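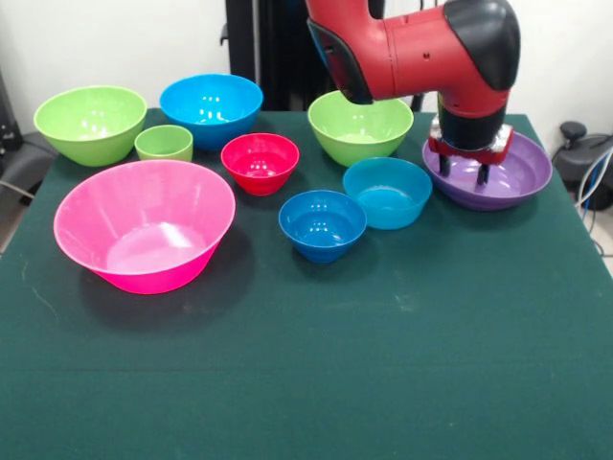 Valve oil or grease on second valve slide? Tuning slide creeping during drill

Posted by Siham Erraji in Brass and Percussion, 15 April 2025

I look after the school-owned instruments for a marching band of 40, of which 16 are brass. We have four Skoritz marching baritones, bought second-hand. On two of them the main tuning slide moves outwards while the player is marching. It starts the set in tune and is noticeably flat by the last number. The slide is pulled 16 mm at the start and I have measured it at well over that afterwards.

The other pair hold their position with the same grease (Bellis slide grease, the soft one in the tub). I have cleaned all four with warm water and washing-up liquid, dried them and regreased. No change. There are no dents I can see in either leg of the slide.

Is this a wear problem that needs a repairer, or is there a heavier grease that will hold? I would prefer not to send them away before the parade season. Also, is it acceptable to put tape around the slide as a temporary stop?

Houda Berrada

Check the fit before you buy anything. Take the slide out, wipe both the inner and outer tubes completely dry and put one leg in at a time. Each leg should enter straight and have no side play. If you can rock it, the tube is worn or was made undersize, and grease will only hide that for a while.

Then put both legs in dry, for a short distance only, and see whether they bind. A slide that is tight dry and loose when greased is usually fine and has too thin a grease on it. A slide that is loose dry needs its inner legs expanding. That is a short bench job for a repairer with the right tool – do not try it with a drift or a socket from the garage.

If the fit is good, use a heavy grease intended for tuning slides. The soft grades are meant for slides the player moves while playing, such as the third valve slide. Clean all of the old grease out first, including inside the outer tubes, as the two will mix and you end up with something in between. Use a thin film, work the slide in and out, wipe off the ring that collects at the end.

Temperature matters too. Soft grease in direct sun on a parade ground is much thinner than it was in the band room. Test outdoors, with the slide at the 16 mm pull, and mark the position with a soft pencil so you have something to compare against.

Tape: not on the inner leg, it leaves adhesive where you least want it. A loop of cord between the slide brace and the body brace is safer for one parade.

Ekow

had this on a euphonium. lanolin from the chemist, cheap and very sticky. worked for me but it does go stiff in cold weather

Gredby

Are they holding the horn by the tuning slide when they bring it up? Ours were. Two players, both with the left hand too far forward, and every horns-up pulled it out slightly. Swap the instruments between players for one rehearsal. If the fault follows the player, leave the slide alone and correct the grip.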